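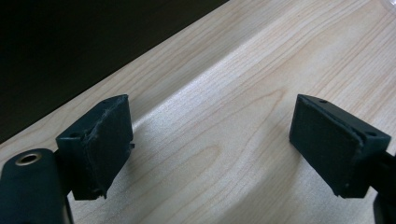
1/12
Prumton Community Workshop: caring for pale timber tables. Over the coming posts we set out how members are asked to look after the blond wood tabletops in our shared rooms. Please read the thread through before your next booking.

2/12
Pale timber shows its grain well. The fine wavy lines and long oval figures across a top like this one are part of the wood and are no cause for concern. Members have reported them as water marks on several occasions. Please do not try to rub them out.

3/12
Light falling across a table can leave a whitish band that looks very much like haze or old polish. Before reporting a mark, move to the other side of the table and look again. If the band moves with you, it is reflected light and no report is needed.

4/12
Daily cleaning. Use a soft cotton cloth, wrung out well in plain lukewarm water. Wipe along the grain, from one end of the table to the other, then dry at once with a second cloth. Clean cloths are in the top drawer by the sink. Used cloths go in the tub underneath.

5/12
Products not to be used on any tabletop: spray polish, vinegar, bleach, methylated spirits, scouring cream and the green side of a kitchen sponge. We have had to refinish two tables since August following the use of scouring cream.

6/12
Glue and paint. Lay down a cutting mat or a sheet of brown paper before opening any container. Should glue reach the wood, leave it to set and inform the room supervisor. Scraping wet glue pushes it further into the grain and makes the repair a good deal longer.

7/12
Hot items. Mugs go on coasters. Heat guns and glue guns go on the ceramic tiles provided. A white ring left by a mug can often be treated if we hear of it on the same day, so please tell us promptly. No charge is made for reported marks.

8/12
Front edges. The straight front edge takes more wear than any other part of a table. Clamps may be fitted there only with the felt pads in place, and bags with metal buckles should be hung on the wall hooks. Please do not sit on the edges.

9/12
Refinishing. All tabletops in the main room will be lightly sanded and re-oiled on 4th October. The room will be closed for the whole of that day and will reopen the following morning. Bookings already made will be moved to the upstairs room at no cost.

10/12
The work will be led by Anneli Hakala, with Cristóbal Echeverría assisting. Sanding will be done by hand with 300 grit paper, always with the grain. Members who would like to learn the method may attend as observers. There are 4 places, and these may be requested at the front desk.

11/12
We have been asked whether the tops will be stained a darker colour to hide wear. They will not. The present colour suits the rooms, makes small parts easier to find and can be spot repaired without redoing the whole surface. A clear oil will be used throughout.

12/12
Questions about tabletop care should be addressed to Renata Jara at the front desk or left in the maintenance book. A printed copy of this guidance is available on request.

Added: several members have asked whether they may use the workshop's oil on furniture at home. We regret that we cannot supply it. Staff will gladly advise on a suitable type if you bring in a clear photograph of the piece and know what finish is on it now.

Added: the upstairs room has no ceramic tiles at present. Members moved there during the closure are asked to carry a tile up with them and return it to the main room afterwards.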